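Budgeting for a second pair of hands

Posted in September, filed under: workshop, money

I said in the last post that I would write up the equipment plan once the numbers settled down. They haven't settled down completely, but the order has to go in before the end of the month, so here is where we are.

The short version is that we already have one robot with two arms and two hands, and we want to be able to keep it working when something on it breaks. The first quote I asked for was a complete second robot. I read the quote, closed the file and went to lunch. After that Ok-hee Noh and I sat down with a spreadsheet and started over with the question of what stops the work on an ordinary day.

Mostly it is the hands. Next is the time spent laying out the table. The arms have given us very little trouble and the software is what it is.

We keep a log, and I went back through it. It has 377 entries since we started keeping it. Of those, 57 are stoppages with a reason written down, and 46 of the 57 have something to do with a hand: a finger that won't close all the way, a connector, a recalibration after a bump. I had expected maybe half. Tadeusz Pawlak had been telling me it was the hands since spring, and I owe him a coffee.

So the plan now is a spare hand for each side, a service kit, and a better supply of ordinary objects. That last line is the one people ask me about, and it is the cheapest on the sheet by a long way.

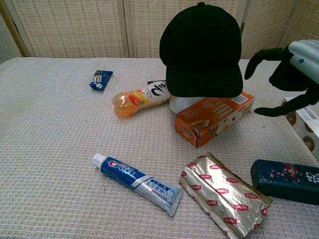
One hand over the table, with the cap, the drink bottle, the toothpaste and the rest.

What goes on the table matters more than I thought when I wrote last year's budget. I put in one line called "props" and guessed at a number. We overspent it early and then borrowed things from our own kitchens, which meant the same objects weren't there from one week to the next. This year it is a proper line with a list behind it. The list has soft things, stiff boxes, foil packets, tubes, bottles with something in them, and clothing. Boxes get two spares each because cardboard wears out fast with handling. Drinks get replaced when they go past their date. Hats last forever.

I also added table coverings. I'd like at least two different cloths in the cupboard at any time so that one can be washed.

On the hands themselves, I got prices from two suppliers. Inora quoted a lower price per hand but the lead time was 13 weeks, and the warranty starts from the day it ships and not the day it's fitted. If you are buying spares to sit on a shelf, read that part carefully. A spare that sits in its box for most of a year has used up most of its warranty before it does any work. Olberg was higher, but they will hold the warranty until we register the part, and they include a set of fingers. Once I added the fingers to the Inora quote as a separate item the two were close enough that the warranty decided it.

I asked both of them what it costs to repair a hand out of warranty. Olberg sent a price sheet the same afternoon. Inora said it would depend, and I have not had anything more from them. 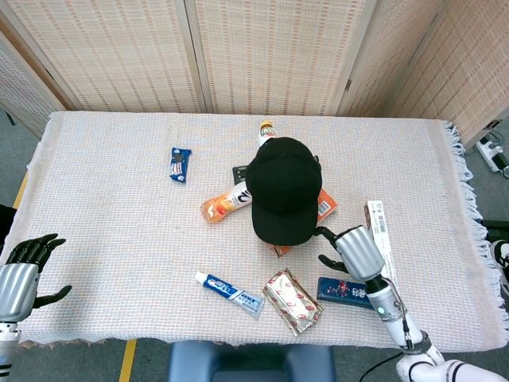 The other thing I left out last year was space and power. Every new item seems to come with a charger or a supply, and each of those wants an outlet. I have put in a small amount for an electrician to look at adding outlets along one wall. I've also put in for cable covers, a second folding screen and a lockable cabinet for the spares. The cabinet is coming secondhand from a place out in Zaltstead that clears offices. Gilbert, the shop we normally use, wanted nearly three times as much for a new one, and a cabinet is a cabinet.

Things I took out: the complete second robot, a powered height-adjustable table, and a training course that was mostly travel. I may come back to the table next year. Ok-hee wanted to keep it in and she has a fair point about changing the height between jobs, but at the moment we do that so seldom that I couldn't make it add up.

I'm keeping ten percent back for whatever I have forgotten. Last year I kept five and it was gone by the second month – most of it on shipping, which I had not asked about on a single quote. Ask about shipping. Ask about import duty as well if the part is coming from abroad, and get it written on the quote with the date it expires.

The order for the two hands goes in first, then the service kit. I'll post the final costs when the invoices are in.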